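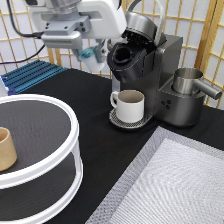

4. Descaling the Evura Single-Serve Brewer

Descale the brewer every 400 cups, or sooner if the DESCALE light comes on. The full cycle takes 54 minutes. Do not start it if you need the machine before then.

You will need:
One bottle of Halvorsen descaling liquid
A mug or jug that holds at least 900 ml
Fresh cold water

1. Switch the brewer off and unplug it. Let it cool for 20 minutes.
2. Open the lid and take out any used pod. Close the lid.
3. Empty the reservoir. Pour in the whole bottle of descaling liquid and fill to the MAX line with water.
4. Put the jug under the spout and plug the brewer in.
5. Hold the two cup-size buttons together until the light blinks.
6. When the light stays on, empty the jug, rinse the reservoir and fill it with fresh water.
7. Press the large cup button to rinse. Repeat until the reservoir is empty.

CAUTION: The liquid coming out of the spout is hot and acidic. Keep children away until the rinse is finished.

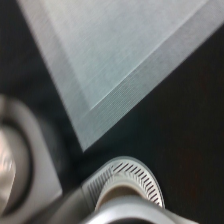 Descaling liquid can mark stone, varnish and some painted surfaces. Wipe up drips right away with a damp cloth. A mat makes this easier, and a pale gray one with a border, laid on a dark tabletop, is simple to find the edges of when you set the jug down. Rinse the mat in plain water afterward.

Note: If the light is still blinking after the rinse, repeat steps 6 and 7. If it blinks again, see Section 7, Faults.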